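Why Does Wood Have Lines?

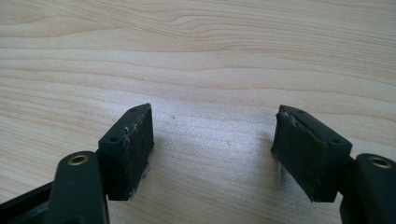

Issue 88, page 15

Look closely at a wooden table and you will often see wavy lines. They are called the grain, and they come from the way a tree grows.

Just under the bark is a thin layer that makes new wood. In spring the tree grows fast, and the new wood is pale. In summer it slows down, and the wood is darker and harder. One pale band and one dark band make a growth ring. In places with cold winters, a tree usually adds one ring a year. An oak cut down in Hadgate after a storm had 190 rings.

When a log is sawed across, the rings look like circles. When it is sawed the long way, into boards, the same rings show up as stripes, curves and swirls.

Try it: slice a carrot across, then slice another one from top to tip. Compare the patterns. Ask an adult to help with the knife.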